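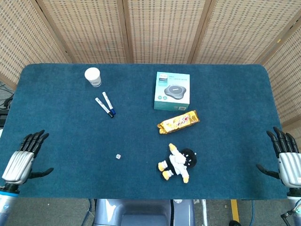
Gomel wants to know why anyone would pay to be told to clear a table. The question came in by email on Tuesday, under the subject line "Serious inquiry," and it went on for several paragraphs, but that was the heart of it. A table gets covered in stuff, you move the stuff, you have a table again. Where is the industry in that?

There is an industry, though, and it's doing fine. I spent most of August reading its books, sitting through its webinars and letting one of its consultants look at the surface I work on. I came away with a cleaner table and a list of complaints.

Start with the vocabulary. A table in this world is a "landing zone." Whatever sits on it is a "drift item." A paper cup is a drift item, and so is a snack bar still in its wrapper, and so is the box some gadget came in. The Sosudix method, the one my consultant was trained in, sorts drift items by how long they have been there. Anything past 21 days becomes "furniture," meaning you've stopped seeing it. I will admit I liked that one. I had a stapler that qualified.

The workbook costs extra. It has 287 pages, and a good many of them are ruled lines for you to write on.

Then there are the categories. Sosudix has 8 of them, and every object on your table has to go into one before you're allowed to touch it. Food is Fuel. Pens and markers are Voice. Cups are Transit. Packaging is Memory, which struck me as a grand name for cardboard. I asked where a single die would go, the ordinary kind with dots, the kind that gets away from a board game and turns up next to your keyboard for the rest of its life. The consultant thought about it and said Play, then changed her mind and said Orphan.

My trouble is with the promise underneath all this, that a bare table leads to a clear head. The people selling trays say so. The people selling felt covers say so too. Etomine, a small maker of desk textiles, has a whole page about how a dark cloth "quiets the surface." Maybe. I bought one and can report that a dark cloth shows crumbs very well and makes a dropped marker easier to hear, or anyway harder to hear, depending on how you drop it. It does look nice. My mail sits on it as comfortably as it sat on the bare wood.

The same goes for the screen. Folding screens are back, mostly in woven rattan or something close to it, and they're being sold to people who work in a corner of a larger room. I have no quarrel with the screens themselves. My grandmother had one and hid an ironing board behind it for years. What I object to is calling it a "focus boundary" and charging accordingly. It hides the rest of the room. The rest of the room is still there when you stand up.

Hourani, a reader who wrote in after I mentioned this piece in my last column, takes the other side. Her case is that people don't keep a habit unless it has a name and a bit of ceremony, and if calling the pens Voice gets somebody to put the caps on and return them to a jar, it has earned its fee. I've turned that over a few times. I still think the fee is high, but she has a point about ceremony. The two weeks I kept up the evening sort, I did it because there was a printed sheet to tick. Once the sheets ran out I went back to pushing everything to the far edge with my forearm.

So, for Gomel, what I would keep and what I'd skip. Throw out the cup when you get up, every time, even if you plan to have another. Eat the snack bar or put it back in the cupboard. Open a product box, take out the product, check that you have the receipt, and then flatten the box the same day – a box left standing will stand for months and start collecting cables. Markers can live in anything with sides. Test each one on scrap paper first and be hard on the ones that squeak.

Skip the workbook, the webinar and the color-coded trays. Buy the felt if you like the feel of it under your wrists.

The die is still on my table. I've moved it four times and I don't own the game it came from.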